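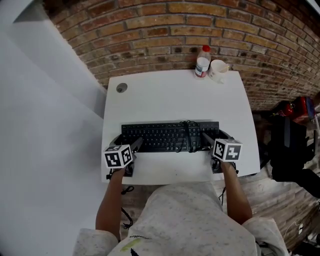

Letters from the Hall: typing up the Wisdale diaries
25 July 2023

Those of you who came along to the June meeting will remember Beca Powell standing up at the end, when we were all half out of our chairs and thinking about the scones, to tell us that the Wisdale Local History Group had been left a set of farm diaries. I don't think any of us quite took in what she meant by a set. There are 19 volumes, the earliest begun when the butter factory at Iltport was still going and the last one stopping in the middle of a wet spring, and they were kept by three generations of the same family out on the Beddoe road.

I have now spent the better part of six weeks with the first four, and since Beca has asked me for a few words for the newsletter (she may regret leaving the number up to me), I thought I'd tell you how it's going and what we could use a hand with.

The short version is that we are typing them up. Every page, every rainfall figure, every calf. We did talk about simply photographing the lot and leaving it at that, and the pages will be photographed in time, but anyone who has tried to find a great-grandmother in a pile of photographed handwriting knows how long an afternoon that can be. Once the words are typed you can search for a name, or a paddock, or the word "flood", and up come all the entries at once. The reading room in Junstead did the same with its school registers and they get letters from all over the place now.

So far we have 377 pages finished and checked. Beca reckons the whole collection comes to a little over 4,000, so I won't pretend we'll be done by Christmas, but we're getting quicker. The first hand is the hardest. Old Mr Thomas (as I've come to call him, though he was only twenty-six when he started) wrote with a very fine nib and a great dislike of vowels, and he used the same squiggle for "sheep", "shop" and, on one memorable Saturday, "Sheila". I had the poor woman dipped and drenched before I realised my mistake.

His daughter's diaries are a joy by comparison. She has a round, clear hand and opinions on everything: the price of flour, the new minister's sermons, the colour her sister-in-law chose for the front room ("a sort of boiled green"). She also recorded what she baked each week and who came by to eat it, so if your people lived anywhere near the Beddoe road in those years, there's a good chance they turn up with crumbs on their chins.

There are sadder pages too. The summer of the fires takes up only a few lines a day, and the handwriting gets bigger and looser as it goes on. I had to go and put the kettle on after that. Two of the neighbours she mentions were names I knew only from the memorial by the bridge, and it was strange to meet them a fortnight earlier, borrowing a ladder and arguing about a fence.

Now, a few things for anyone thinking of joining in. You don't need to be a fast typist. I'm a two-finger woman myself on a bad day, and Nerys Mathias, who learned properly, says the slow ones make fewer mistakes anyway. We type exactly what's on the page, spelling and all, so please don't tidy him up if he writes "recieved" or leaves the end off a word. If you can't make something out, put a question mark in square brackets and carry on; a second reader will have a go at it later. Begin a new line for each new day, and put the date as the writer wrote it, even where you're sure they've got it wrong.

You can work at the hall or at home from copies, whichever suits. The diaries themselves stay in their boxes when we're not using them, and we ask that tea stays on the other table, well away from the paper. Pencils only near the originals, please, and clean dry hands. Gloves aren't needed, though several people have kindly offered me theirs.

We've been lucky with money as well. The trivia night raised $1,000, and that has gone on proper archive boxes and a good lamp, with a bit left over for printing. Beca would like to put together a small booklet of the best entries once the daughter's volumes are finished, and I've already started a list of favourites that is much too long.

If you have old photos of the Beddoe road farms, or you know who "Cousin P." might be (he visits every autumn, eats enormously and never gets a full name), do let Beca or me know at the next meeting. Nerys is keeping a folder of neighbours' names and would love to add to it. And if there's a box of somebody's diaries at the back of your own wardrobe, please don't throw it out before one of us has had a look.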